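Does Tidying a Shared Table Last? A Report on the Table Reset Project

Haf Jenkins
Final project report, Everyday Design Methods
2019-04-23

1. Why I picked this

The assignment was to choose an everyday piece of advice, turn it into a procedure, and test the procedure on real people. Most of the class went for sleep or studying. I chose tidying, mainly from irritation. I had read a stack of blog posts claiming that a shared surface stays clear if every object on it has "a home," and I didn't believe them. The posts always show the table on the day it was sorted, and I have yet to see one that goes back a month later.

The claim, as I understood it, has two parts. The first is that people leave things on a table when they don't know where else to put them. The second is that once they do know, they will put them there. The first part seems likely to me. The second seems like wishful thinking, and it is the part the whole method depends on.

My question was: if every item on a shared worktable is given a fixed place, and everybody who uses the table knows that place, does the table end the day clearer than it did before?

2. Background

There is very little written about this that I would call evidence. There is plenty of advice. The advice disagrees on the details (bins or trays, labels or no labels, one big clear-out or a bit each day) but agrees that it works, which made me more suspicious. I left most of it out of the reading list.

Two ideas were useful. One is the difference between a thing that is stored on a table and a thing that is parked there. A stored thing has been put down on purpose and is meant to stay. A parked thing is on its way somewhere and has stopped. They can look identical. A dish can be either one, depending on who put it down and what they had in mind, and a person walking by has no way to tell. I think a lot of bad tidying comes from this. Somebody clears a parked thing that was about to be used, the owner is annoyed, and after that everyone leaves everyone else's things alone.

The other idea is that a clear surface attracts objects. I found this stated as fact in several places with no source. I kept it as something to watch for.

3. The room and the people

The work was done in Brirow, which is the name on the door of the second-floor project room. Six of us used the room's worktable regularly during the test, me included. I am aware that being one of my own subjects is a problem, and I come back to it in section 7.

The table is square with a light wooden top. It is a good table and too popular. People eat at it, draw at it, fold things on it and talk across it. Nothing in the room is assigned to anyone, so the table tends to hold whatever the last group was using plus whatever the group before that forgot.

For storage I had a shelf unit on the wall by the door and a set of shallow trays, which we bought secondhand from Prelovel. I wanted proper dividers as well but the budget did not stretch to it. The labels were masking tape and marker.

4. Procedure

The test ran in two phases of two weeks each, so four weeks in all.

In the first phase I changed nothing. At the end of each working day I looked at the table and wrote down what was on it, in words. I did not tell the others what I was writing down, only that it was for my project. Cheema, who has the desk nearest the door, guessed within the first week, and I asked her not to pass it on. She says she didn't.

In the second phase the shelf and trays went up. I wrote out a sheet giving the place for each kind of thing: dishes on the middle shelf, pens and markers in the long tray, cloths in the tray beneath it, paper cups in the recycling unless they were unused. I went over the sheet with everyone in person and taped a copy to the side of the shelf. After that I said nothing about it. I thought reminders would mean I was testing how well nagging works, and I already know how well nagging works in this room.

I sorted each day's table into one of three grades:

Clear: nothing left, or only things in use at that moment.
Light: a handful of things, with plenty of free surface between them.
Full: you would have to move something before you could work.

The grades are crude. I tried a finer scale in January, before the project proper began, and found that I gave the same table different grades depending on my mood. With three grades I was at least consistent.

5. What happened

The first phase went as I expected. Most days graded Full. The usual contents were drinks, drawing things, and packaging from somebody's lunch.

The second phase began very well. For the first few days the table was Clear nearly every evening, and I will admit that I began drafting a conclusion in which I was wrong. People said they liked the shelf. Boltis, who had argued against it when I brought the trays in, started straightening them.

Then it slid. It did not go back to Full, or not often. It settled at Light and stayed there, and the things left behind were the ordinary ones that the sheet covered by name. This is the part that interests me. If the method works the way its supporters say it does, the leftovers should be the odd items with no home. What I found was mostly things whose home was written on a piece of paper a few steps away.

I asked the others why, one at a time and as neutrally as I could. The answers were not very dramatic. One person said she was coming back to it. One said he thought it belonged to someone else. Boltis said the table looked tidy already, so he didn't think of it as needing anything. I think that last answer explains more than the other two. Once the heap was gone, a few spread-out objects did not register as a mess. The standard for "tidy" had dropped to meet the table.
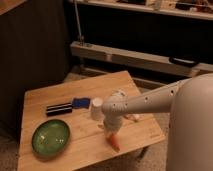 Figure 1. The worktable graded Light, with a green dish, a paper cup and a small blue item on the wooden top.

Figure 1 is a fair idea of what Light means in practice. There is room to work. Nothing is stacked. I would not be embarrassed to show it to a visitor. By the rules on the sheet, though, a table at this grade has not been reset, and a dish left near a corner is one elbow away from the floor.

6. Discussion

There was an improvement, and I don't want to talk it down just because I was hoping to be proved right. A table that is usually Light is better than a table that is usually Full. People sat down and started work without the shuffling about that used to come first. Cheema told me she had begun using the table again after avoiding it for most of the winter.

What I doubt is the explanation. The advice says that things get put away because they have a home. In my test the homes existed, everybody had been told about them, and the things were still left out. So something else must account for the improvement. I can think of a few candidates.

It may be that the big clear-out at the start of the second phase did most of the work, and the shelf had little to do with it. I removed a lot of old material that day. Some of it had been in the room longer than any of us, and it had been taking up space that new clutter then had to pile on top of.

It may be that people behaved better because they had seen me put effort in. That kind of effect would fade, and the pattern in section 5 does look like fading.

Or the shelf may have helped in a duller way, by being a second flat surface. Toward the end I noticed that the middle shelf was holding bags and a coat as well as dishes. If the clutter has only moved from the table to the shelf, the table looks better and the room is no tidier. I was not recording the shelf, so I can't say how far this went. I should have been.

As for the idea that clear surfaces attract objects, I saw nothing to support it. The table filled up faster when it was already part full.

7. Problems with this study

The group was small and they all knew me. I was a subject, the observer and the person who bought the trays. On evenings when I was the last to leave, I had to stop myself from putting things away, and I doubt that I always managed it.

The phases followed each other, so anything else that changed in between is mixed in with my result. The first phase fell in a busy stretch with deadlines and the second did not. Fewer people at the table means less left on the table, and I have no way to separate that out.

The grades were mine alone. I asked Cheema to grade the table independently on a few evenings and she agreed with me mostly, but she was stricter. Two of my Clear days were Light to her.

Finally, the second phase was too short. The slide from Clear to Light had only just leveled off when I stopped, and I don't know if it would have held or gone on sliding.

8. Cost

The trays and tape came to 33 dollars, paid from the course allowance. The shelf unit was already in the building. My own time is not included, and it was the larger cost by a long way.

9. What I would do next

Run the clear-out without the shelf in one room and the shelf without the clear-out in another. Record every flat surface, including the floor. Get somebody from outside the group to do the grading.

I would also drop the rule sheet. When I took it down at the end, I asked the others what it said about cloths. Boltis thought they went on the middle shelf.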